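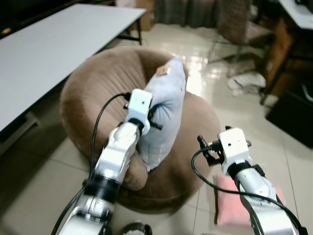 What does Padmont make?
Cushions, cushion covers and small upholstered seating, together with a repair and re-covering service for all three.

About us

Padmont is a soft furnishings workshop in Urkbridge. The firm was set up by Jadwiga Ostrowski, an upholsterer by training, who still signs off every new pattern before it goes to cutting. The first product was a plain square cushion with a concealed zip. It remains in the range, with a revised seam allowance.

Most of our work falls under two ranges. Mowat covers scatter cushions and bed pillows in plush and flat-weave fabrics. Gurkwood covers pouffes and low armchairs. Fabrics in both ranges are held in stock at Urkbridge and cut to order. The pattern library stands at 161 entries, of which 57 are current. Withdrawn patterns are kept so that older pieces can be re-covered.

How we look at a cushion

A cushion spends a good deal of its life off the seat it was bought for. It is lifted by one corner, dropped on the floor, stood on its edge and put back. Corners and side seams take most of that load, and repairs to them make up the larger part of our service work. Corner seams on Mowat covers are therefore sewn twice, the second row 3 mm inside the first. Labels are caught into the seam – never glued – and are tested by lifting the finished piece by the label alone.

Pile fabrics need separate treatment. Plush and velour mark where they are gripped and should be brushed in one direction after handling. On a hard floor such as ceramic tile, a cushion picks up grit on its underside, and this should be shaken out before the cushion goes back on a pile seat. Grit left between two pile surfaces wears both. 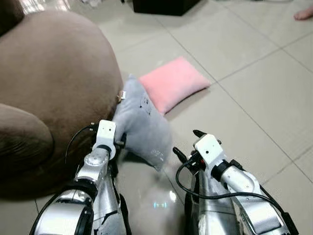

Grey plush pillow held by one corner beside a brown armchair; pink pillow on the floor.

Re-covering and repair

Items may be brought to the Urkbridge workshop or sent by carrier. Each is logged under a job number, inspected and quoted before any stitching is undone. Job 3339 was booked in during July 2023. Re-covering normally takes 30 working days from acceptance of the quotation. Fillings are replaced only where they have lost height, and the old filling can be returned on request.

We do not re-cover leather, and we do not take in cane or wicker frames, although we will make seat pads for them from a paper template. The template should be cut to the seat itself, with no allowance added. We add our own.

The workshop closes for stocktaking in the second week of October. Jobs already booked in are held during that week and the quoted period is extended to match.

Related pages
Measuring a pouffe for a new cover
Mowat range: fabrics and washing codes
Gurkwood range: dimensions
Seat pad templates
Sending us an item by carrier

Padmont, Urkbridge | Contact the workshop | Terms of repair | © Padmont | Back to top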